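Vurdale Link, Set-up Guide for Ensembles
Section 4. Connecting two rooms for rehearsal

Read this section after the software is installed in both rooms. It explains how to join two rooms for playing together over the network, how to set the delay, and how to make the first test with musicians. One person in each room should have this guide open. In the text, "home room" means the room that starts the session, and "far room" means the room that answers.

4.1 Before you connect

1. Connect the computer to the network with a cable. Do not use wireless for the audio, even when the signal looks strong. Wireless can be used for the chat window on a second computer.

2. Switch off all other programs that use the network: cloud backup, mail, automatic updates. On a school or theater network, ask the technical office if a backup is planned during your rehearsal time.

3. Connect the audio interface directly to the computer and not through a hub. If you have the Banik interface, set the small switch on the back to "Line" for a mixer and to "Mic" for single microphones.

4. Set the same sample rate in both rooms. When the rates are different, the session opens normally but you hear a click every few seconds. This is the most common question we receive.

Caution: Keep the loudspeakers muted until step 8 is finished. With an open microphone and an open loudspeaker in both rooms, the feedback begins suddenly and can be very loud.
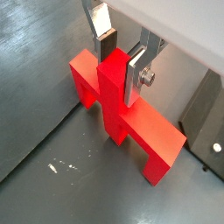
5. Ask every player to put on headphones, also the players who do not like them. In a larger ensemble it is enough that the players sitting near a microphone wear closed headphones and the others wear open ones.

4.2 Opening the session

6. In the home room, click Session, then New. Type a name for the session. Use plain letters without accents, as the older version of the program cannot read them.

7. The program shows a session code. Send the code to the far room by telephone or by chat. In the far room, click Session, then Join, and type the code. The code stays valid for 20 minutes. After this time the home room must make a new one.

8. Wait until the line at the bottom of the window is green in both rooms. Now open the loudspeakers slowly, the home room first, then the far room.

Note: If the line stays yellow, the connection is made but the audio port is closed on one side. Write to your network administrator and ask to open port 527 for the audio computer. The change may need a restart of the router, so please do not ask for it on the day of a concert.

4.3 Setting the delay

Sound needs time to travel between the rooms, and no setting can take this time away. The program can only keep it steady. A steady delay is easier to play with than a short delay that changes all the time, and most players get used to it within one rehearsal.

9. Click Tools, then Measure. The program sends a short tone to the far room and back. Do not speak or tune instruments during the measurement.

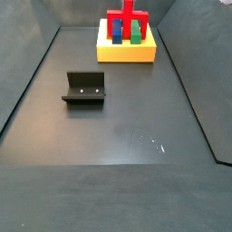
10. Read the value in the box "Round trip". Write it down together with the hour, so that you can compare it on another day. The network is often slower in the evening.

11. Move the Buffer slider to the left until you hear crackling, then move it two marks back to the right. Do the same in the far room. The two sliders do not need to stand in the same position.

12. If the round trip is higher than 200 milliseconds, choose the mode "Leader and Followers". In this mode one room plays without listening to the other, and the far room follows what it hears. The audience in the far room hears both groups together, and the audience in the home room hears the followers late. Choose music that can accept this. Long tones, drones and free entries work well. Fast rhythms shared between the rooms do not.

Note: The program does not measure the delay of the video. Picture and sound travel separately, and the picture nearly always comes later. Conductors should not give the beat over video. Use the click track (Section 6) or agree on entries by ear.

4.4 First test with musicians

13. Let one player in the home room play a slow scale. The far room listens and reports on the chat if notes are missing.

14. Exchange the roles.

15. Let one player from each room play the same scale together. Stay at a slow tempo. If the tempo becomes slower and slower, both players are waiting for each other. Decide who leads, and try again.

16. Add the other players one by one. After each new player, look at the meter. It should not go into the red when everybody plays loud.

17. Save the settings with File, then Save Room. Make a separate file for each far room you work with.
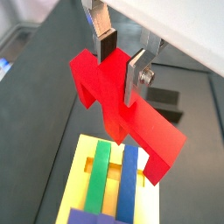
4.5 Closing the session

18. Mute the loudspeakers in both rooms.

19. In the far room, click Leave. Wait until the name of the far room disappears from the list in the home room.

20. In the home room, click End. The recording is written to the disk now, and with a long rehearsal this can take several minutes. Do not close the computer before the message "Recording saved" is shown.

4.6 Changes in this section

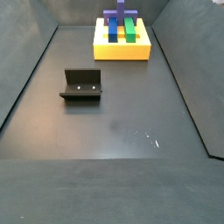 Marseille, 23 November 2018

The section was revised for version 11 of the program. Steps 6 and 7 are new, and the old method with typed addresses was removed. Step 12 was rewritten after remarks from Kirsty McAlister and Pejman Asadi, who found the former text unclear about which room hears the late sound. The note on video was added at the same time.

Users of the Risetti mixer should still read the separate sheet for routing, as the return channel must be taken out of the main mix before step 8. The sheet will be joined to this guide in March.

Text: Romain Lefèvre. Tests: Homa Shahbazi and Said Chraibi.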